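Open day at Stondov: garments on the rail

Tarun Nishad runs the handling bench at Stondov, which opened to visitors on 22 March 2023. The task on show was hanging shirts.

"Cloth has no fixed shape, so a stored path is of little use," he said. "We record people doing the job with hand-held grippers and train on that."

The Arik set holds 200 recordings, 78 of them with corduroy. Nishad prefers it for early work. "The ribs give the pads something to hold. Satin slides."

Each finger carries a ridged pad and a square marker, from which the software works out how far the fingers are open. Visitors could try a pair at the rail for 12 minutes each.

"Most people squeeze too hard," Nishad said. "The price tag is left on because shops leave it on."

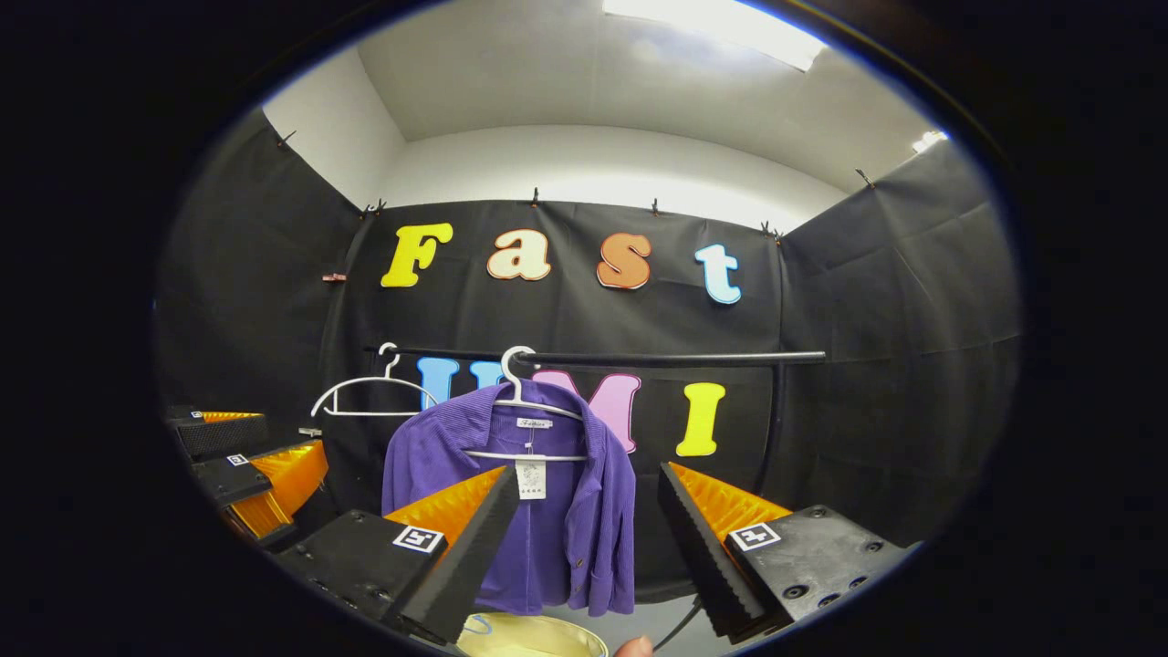
What comes next

Trousers are planned for August. "Clip hangers need two hands and more force," he said. "We have 20 on order."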